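Klemmbausteine auf dem Basteltisch — welche Grundplatte nehmt ihr?

Forum > Bauen & Sammeln > Zubehör

noppenfuchs
26.10.2018
Hallo zusammen! Ich habe mir endlich einen eigenen Bautisch gegönnt und bin total begeistert. Jetzt suche ich eine große Grundplatte. Zur Wahl stehen die von Zukside und die von Waston. Hat jemand beide und kann vergleichen?

Kellerkind_77
Waston, ganz klar! Meine liegt seit September im Dauereinsatz und die Steine sitzen richtig schön stramm. Bei Zukside haben sich mir 2 Platten an den Ecken gewölbt.
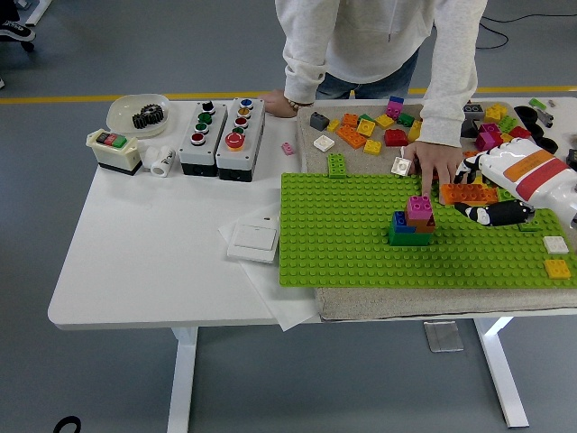 brickmarie
Grundplatten sind für mich das halbe Hobby, ich könnte stundenlang darüber reden! Ich nehme am liebsten grüne, je größer desto besser. Bei uns wird erst mal drauflosgestapelt, und so ein Türmchen mit dem rosa Stein obendrauf sieht auf dem Hellgrün einfach klasse aus. Die losen Steine liegen dahinter auf dem sandfarbenen Brett, da kommt man gut dran. Gewölbt hat sich bei meiner Zukside übrigens noch nie was, Kellerkind. Lag deine in der Sonne?

Kellerkind_77
Im Keller? Eher nicht :-) Ich bleibe dabei, zu dünn.

brickmarie
Dann hast du Pech gehabt. Meine hält fast 300 Steine aus und liegt immer noch flach.

tante_plastik
Werft mal einen Blick auf Brilska! Sechs Farben, und das Sandbeige ist ein Traum für Strandszenen. Nur die Klemmkraft ist etwas schwächer — für Kinderhände finde ich das sogar besser.

Kellerkind_77
Schwächer geht bei mir gar nicht, da fällt mir ja beim Tragen alles runter.

noppenfuchs
Ihr seid super, danke! Ich bestelle jetzt eine Waston in Grün und eine Brilska in Beige und berichte dann.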